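Section 3. Setting Up the Table Stations

This section covers the tables, covers, trays, and small parts supplied with the Kernia Room Set. Read it through once before you start. Shelving and floor mats are covered in Section 2, and the wall rail is covered in Section 5.

You will need the contents of cartons C and D, the hex key taped inside the lid of carton C, a tape measure, and a soft dry cloth. Two adults are needed for steps 4 and 5. Allow 35 minutes for the first table. The others go faster.

3.1 Assembling a table

1. Open carton C from the side marked with the arrow. Do not use a long blade. The tabletop lies directly under the cardboard.
2. Lay the flattened carton on the floor and place the tabletop on it, face down.
3. Screw one leg into each corner plate by hand until it stops, then turn it back a quarter turn. Do not tighten yet.
4. With one person at each end, lift the table and set it on its feet. Do not roll it over onto two legs.
5. Move the table to its final place before tightening. Do not drag it.
6. Tighten the bolts with the hex key, working corner to corner.
7. Press down on each corner in turn. If the table rocks, turn the foot of the short leg counterclockwise until it touches the floor.

Note: Legs from the older Zeletti tables look the same but have a finer thread. They will start in the plate and then jam. If a leg gets stiff after the first two turns, back it out and check the stamp on the top of the thread.

CAUTION: The maximum load for one table is 275 pounds, spread evenly. Do not sit or stand on the table, and do not let children climb on it.

3.2 Choosing the height

The legs have three settings, marked A, B, and C on the inside. Use A for toddlers, B for preschool and kindergarten, and C for older children and for adults working while seated. All four legs must be on the same setting.

To change the setting, clear the table, turn it face down on a blanket, press the spring button on one leg, and slide the inner tube until the button clicks into the next hole. Pull on the leg to check it. Repeat for the other legs.

If you run mixed-age groups, set one table to A and the rest to B. Children can manage at a table that is slightly low for longer than at one that is too high.

3.3 Spacing

Leave at least 35 inches between the edge of one table and the next, and the same between a table and a wall where chairs will be used. A table used only from one side may be pushed against the wall. Keep tables clear of doors, heaters, and the floor area under the wall rail.

Mark the position of each table with four small pieces of tape on the floor. This saves measuring again after the floors have been cleaned.

3.4 Loading the small parts

Small parts are packed in bags inside carton D. Each bag has a color strip along the top that matches a bin lid.

1. Wash your hands and wipe the bins before opening the bags.
2. Empty one bag at a time into its bin. Keep the color strip and slide it into the pocket on the front of the bin.
3. Check the parts for tears, splits, or loose edges. Throw away any damaged part.
4. Put the lid on and press at both ends.
5. Stack the bins no more than three high.

WARNING: Choking hazard. Small parts are not for children under 3 years. An adult must be at the table the whole time small parts are out.
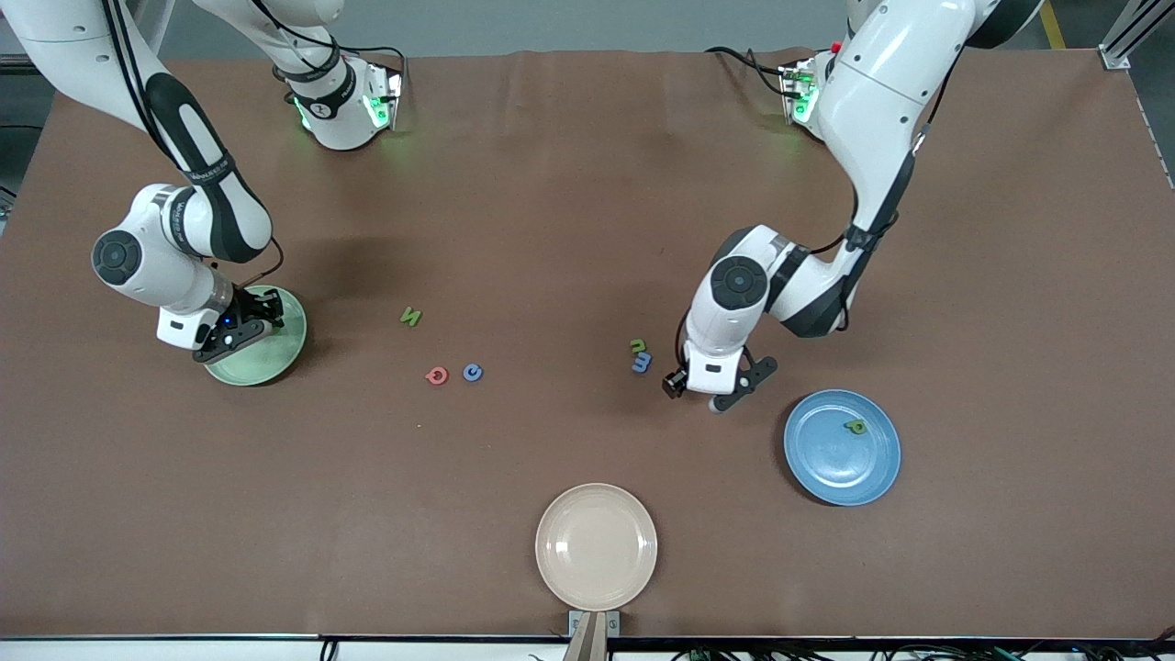
Put out only what one group will use in a sitting, and keep the remaining bins on the shelf with their lids on. A bin that holds 16 parts or fewer can be set on the table as it is. Larger bins should be poured into a tray first, or the children at the far side will not be able to reach.

If two groups share the room, give each its own bins and do not pass parts between tables until both groups have finished. It makes the count at the end much shorter. The contents list for each bin is printed under its lid.

3.5 Fitting a cover

Covers are optional. Use one for paint, glue, clay, or water play.

1. Wipe the table and let it dry fully.
2. Unroll the cover and leave it flat until the ends stop curling. In a cool room this can take an hour.
3. Center the cover and smooth it outward from the middle with your hands.
4. Clip it at the corners, then once along each long side. Clips go under the table with the lever facing in.

Mocanu clips may be used in place of the supplied ones. Do not use tape or tacks.

Note: Do not leave a wet cover on a table overnight.

3.6 Cleaning

Wipe tables and trays after each session with a cloth and mild dish soap in warm water. Rinse with a second cloth and dry.

Wash plastic parts by hand in the same solution. Foam parts should be pressed between two towels and air-dried on a rack. Do not put foam parts in a dishwasher, a dryer, or direct sun.

Do not use bleach, window cleaner, or scouring pads on any part of the set. Crayon marks come off with a little baking soda on a damp cloth.

3.7 Monthly check

Tighten all leg bolts. Check that every spring button stands fully out of its hole. Look at the foot pads and replace any that are worn through. Replacement pads are sold in packs of 16 under the name Usent Foot Pad, Medium.

If the room is closed in December, loosen the cover clips, remove the covers, and store them rolled, printed side out. Do the monthly check before reopening.

3.8 Parts and repairs

Order missing parts by the number stamped on the part, or by the bin color if there is no number. Requests go to Vasiliki Drakos in Parts. Questions about room layout go to Zinhle Van Wyk in Customer Setup.

Section last revised August 28, 2026.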